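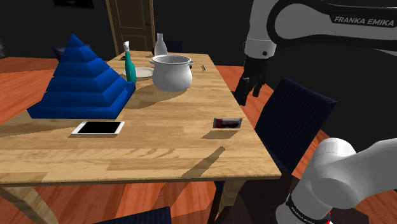
3.2 Building the Table Task

Each student team in the course worked in the same simulated dining room, with a Franka arm beside a wooden table and a set of everyday objects to move. We picked the table on purpose! It gives beginners a flat surface they already understand, and it still leaves plenty of room for trouble: the big blue stepped pyramid takes up a lot of space at one end, and a pot with two small handles asks for a very different grasp than a tablet lying flat on the wood.

Teams wrote their controllers in Phí, our small scripting layer, and ran them through the Jirkis scene loader. A run began with the gripper pointing down and ended when the chosen object had been set on its target or the time limit of 81 seconds ran out. The 34 students who finished the course logged 2,928 runs between them, far more than we had planned for, and many kept going well after the January deadline (one team, Deteo, rewrote its grasp planner twice in that time).

3.3 Changing the Viewpoint

The second assignment kept the arm and the room but changed the camera and the objects. Students who had tuned their code to a single view learned a lot here. As Figure 2 shows, a bowl close to the camera can fill a whole corner of the image, while the small upright box near the robot's base covers only a few pixels. The arm's long shadow on the table was another surprise, and several teams found their color thresholds picking it up as an object.
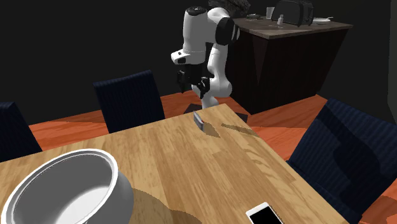

Figure 2. Simulated dining table in the second assignment, with the arm folded beyond the far end.

We were delighted by how teams dealt with this. Oanh Bạch's group, Sonden, dropped color thresholds altogether and compared depth readings from two cameras, a fix that took them one afternoon and fewer than 100 lines of code. Other teams asked to borrow it, and we now hand out a cleaned-up version with the starter files. Section 4 reports success rates for both assignments, broken down by object.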